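How I Cover and Protect a Work Table Before a Messy Project

I've been through a lot of tables. My first real work table was a hand-me-down from my friend Iddrisu Yakubu, and I had glue on it by the end of the first evening (sorry, Iddrisu!). These days I cover everything before I start, and it takes me roughly 40 minutes if I don't stop for coffee. I always stop for coffee.

What you need

Plastic sheeting, a bit bigger than your table on every side
Painter's tape, the medium-stick kind
2 old towels
A scraper or a dead gift card
Spring clamps if you've got them

I get my sheeting off the big roll at the hardware store in Lerside. Buy the thicker stuff. The thin painter's drop cloth kind is cheap but it clings to your sleeves and rips the second you lean an elbow on it.

Step 1. Clean the table first

Yes, even though you're about to cover it up! Any crumb or blob of old glue will make a bump, and that bump is where your plastic is going to tear. Scrape off the lumps, wipe it down with warm soapy water, and dry it with one of the towels. I keep a white-topped table for small jobs because I can spot what I missed.

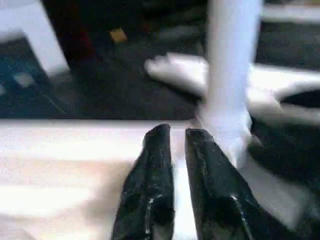
White tabletop, good for the little jobs.

Step 2. Let the sheeting relax

Straight off the roll it wants to curl right back up. Lay it over the table the night before, or hang it over a door for a couple of hours. My neighbor Kazuhiro Iwasaki goes over his with a hair dryer on low, and that does work, but keep it moving or you'll end up with a wavy mess.

Step 3. Pull and tape

Start in the middle of one long side. Tape it, walk around, pull the opposite side snug and tape that. Then do the short sides, and leave the corners for last. Tape to the underside of the table if you can reach, so your shirt doesn't catch on it. Snug is good, drum-tight is bad (it'll split at the corners, ask me how I know).

I like black plastic for anything pale. White paper and white parts show up great on it, and I quit losing pieces. It does get shiny under a bright lamp, so move the lamp off to one side if the glare bugs you.
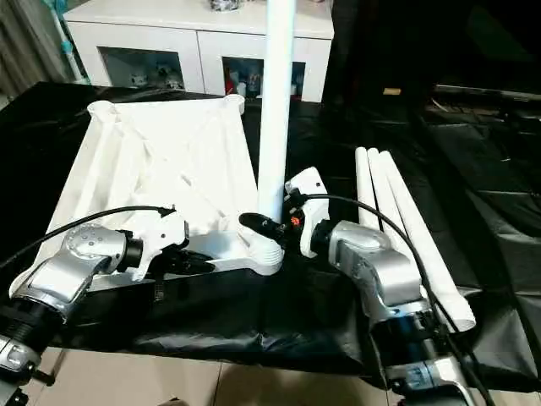
Step 4. Fold the corners

Same as wrapping a present. Push the extra in, fold one flap over, fold the other one over that, tape it down. If you've got a clamp, stick it on there too. Mine are the orange ones from Landeg and they've outlived three rolls of tape.

Step 5. Think about where things will go

Put your tall stuff at the back and your fiddly stuff up front. Anything big and light with a lot of folds in it needs its own clear spot, or you'll be dragging your sleeve across it all afternoon. 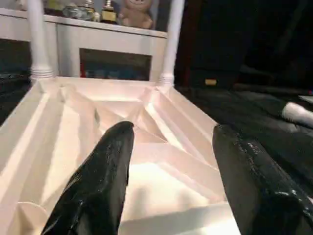

Lots of creases on this white piece, so give it some elbow room.

Step 6. Taking it all off again

Peel the tape slowly, low and back on itself. Then fold the plastic in toward the middle so all the crud stays inside. If it's only dusty, wipe it with the second towel and roll it up for next time. I've had the same sheet going since March.

Updated 12/17/18: a few of you asked about vinyl tablecloths. They're fine for paint, but hot glue will go right through the cheap ones.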